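Home Q&A > Cleaning & Storage > Small Spaces

Where do you keep sponges and scouring pads when there's no cabinet under the sink?

posted by mopandglory

We moved in May and I love this kitchen, I really do, but the sink sits on open legs with nothing underneath. I bought a big mixed bag of sponges and pads from Puleck (50 in a bag, I know, I know) and they've been living in a salad bowl ever since. I'd like something I can see into, that fits on the floor in a corner, and that keeps the soft ones away from the scratchy ones. I have a nonstick pan I'm very fond of! What do you all use?

2 replies

eskola_fan_86

Oh, I love this topic! Get a little wire shelf unit. Mine is an Eskola from years back and I've had it in three different homes. Air gets in from the sides, you can see what you're low on, and you can lift the whole thing out when you mop. Look for one with a raised rim at the back so stuff doesn't slide off behind. If the shelves are wood, wipe them down now and then and don't put anything soaking on them. I wring mine out and let them dry on the faucet first.

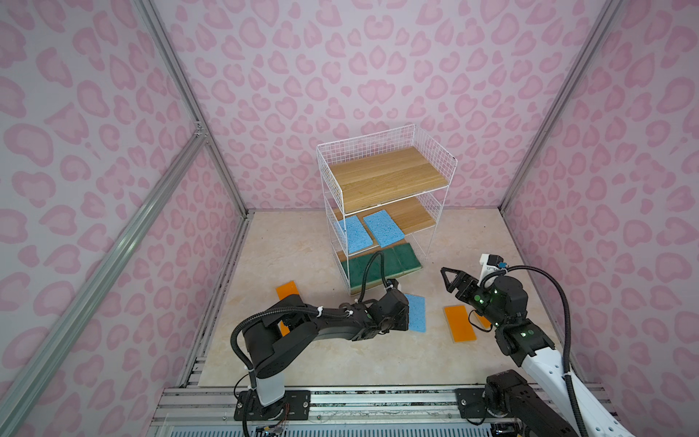
Sorting is the fun part, and it only takes a minute once you pick a rule. Mine is soft stuff up high, scratchy stuff down low, so my hand goes to the gentle one without thinking. It works great on a small white mesh unit with wooden shelves: light blue sponges side by side on the middle shelf, dark green scouring pads on the bottom level. Put them near the front edge too, or you'll be fishing around behind the wire. And if one ends up on the floor in front, like the blue one there, give it a rinse before it goes back up. I keep the top for brushes and the spare dish soap.

tilegrout

Stodero has hanging baskets, might be cheaper. We had a Pevell one that rusted at the hooks in 2 months, so check the coating. Also 50 sponges is a lot, keep most of them in a closet and only put out a few.

Related
Can you put scouring pads in the dishwasher?
Best way to clean a wire rack without bending it
Wood shelf smells musty, what now?
Open sink legs: curtain or no curtain?
How often do you swap out a kitchen sponge?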